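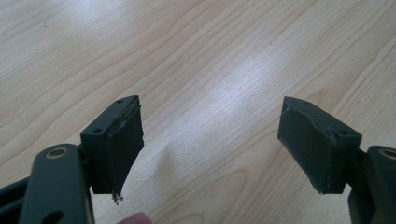

*Figure 1. Gripper open over the tabletop, pads frayed.*

## 3. Collecting the demonstrations

The plan we handed in last September promised 339 demonstrations of small household pick-ups, all recorded with the hand-held gripper, and a policy trained on them that would run on the arm at Eridside. We have the demonstrations. I'm less sure than I was then that the number means much.

Each demonstration is supposed to show one complete grasp: approach, close, lift, set down, open. Nassoro Simiyu and I took turns holding the gripper. He closes early and drags a little, I hover and then close hard. Our labeling tool, Bidik, stores both as "success" and has no field for who was holding it. A model trained on the mix may learn something halfway between us that neither of us would do, and our validation split can't show this – it has the same mix in it.

### 3.1 Pads

The padding on both fingers is torn along its edges, and on the left one a thin strip is peeling away. We didn't log the state of the pads during recording, so I can't say which sessions were done with good ones. The earlier Clonach report claims pad wear "does not affect data quality" and cites nothing. For a method that learns from what the camera sees, and the camera sees the pads in every recording, I would want a test before repeating that sentence.

### 3.2 Variety

We recorded on one pale wooden table under bright light. The reflection moves across the grain as the gripper moves, and I suspect the model could use it as a cue for position. Muli, our training script, has a brightness augmentation setting. It shifts the whole picture evenly, so it does nothing about a streak of glare.
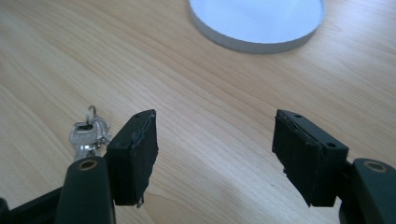 Sharon Kioko read a draft of this section and objected that I was asking too much of a course project, that every data set begins on somebody's table, and that 100 clean examples in one place would still teach us more than a few in many. She may be right about the first part. On the second, we held back 10 recordings with the table turned, and the policy completed 3 of the matching pick-ups on the arm. I don't think more recordings of the same kind would have fixed that.

### 3.3 Changes for the next round

- Add an operator field to Bidik before recording starts.
- Photograph the pads at the start and end of each session.
- Record on at least one darker, matte surface.
- Report results by session as well as overall.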